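Raising Tuition Money for Two Nursing Students: My Term Project

I picked this project because of my cousin's roommate, Thoa Lưu, who got into the nursing program at Pandale and then found out her grant covered tuition but left out books, scrubs and the bus. She was 700 dollars short before classes even started! Our teacher, Lucinda Holloway, said I could write it up for credit if I kept honest records, so I did (mostly in a green notebook).

What I did first

I wrote letters. So many letters! I sent them to clinics, two churches and the Azevedo family fund, which gives small awards to first-year health students. I asked for 2000 dollars, enough for Thoa and one more student from Flatard. The first version of my letter was way too long — three pages — and Ms. Holloway made me cut it to one.

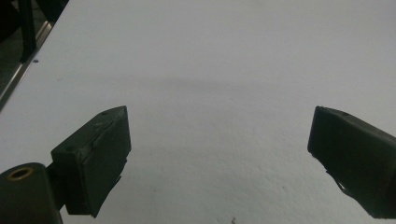

What came in

The Azevedo fund sent 300 dollars in December, and I yelled so loud my mom came running. After that it was mostly small checks and one really good bake sale. The total was 2181 dollars, a bit over the goal, and the extra went to bus passes.

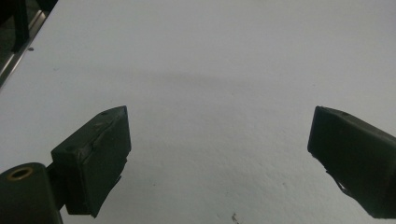
The white tabletop

What I'd change

I would start in the summer, before people's budgets are spent. I'd also call before writing, which I was too shy to do until the very end. Thoa has her books now and is already complaining about anatomy. I still owe thank-you notes to four people in Clukska.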